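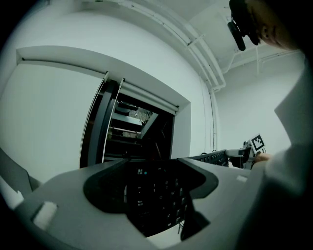
The Esc and Tab end of a black keyboard.

Questions about the Grurnance amnesty petition

Last updated 2019-09-15

What is the petition asking for?
We would like the government of Cedia to free the 36 people still held after the February protests in Predon, and to do it before the peace talks open again. There is a longer version with all the legal bits (do read it if you have a quiet evening!), but that is the heart of it.

Who are the 36?
Mostly students and market traders, along with a handful of union organisers. Their families have agreed to every name on our list. If a relative of yours is being held and isn't on it, please write to us and we'll gladly talk it through with you, at whatever pace suits.

Haven't some prisoners been let out already?
Yes, and we were overjoyed. The first release covered 66 people, and many of them have since been in touch with us, which has meant a great deal. The second group was promised at the same time and is still waiting.

Does signing mean I support one side in the talks?
No. Our signers disagree about nearly everything else, sometimes quite loudly, and you are welcome whatever your party or lack of one.

Can I sign if I live abroad?
You can, and plenty have. Of the 2490 names so far, a good many come from families who left Cedia years ago. Just put the country you live in now.

Will my name be made public?
Only if you tick the box. Otherwise it goes to the clerk of parliament with the full list and is not shown on this site.

My confirmation email never came. What now?
Have a look in your junk folder first, as it does like to hide there. If there's no sign of it after a day, sign again with the same address and the old entry will be replaced.

Who runs the campaign?
Yeshi Tefera started it from the Sisay reading room in Predon and still answers most of the letters herself, so please be patient if your reply takes a week or two.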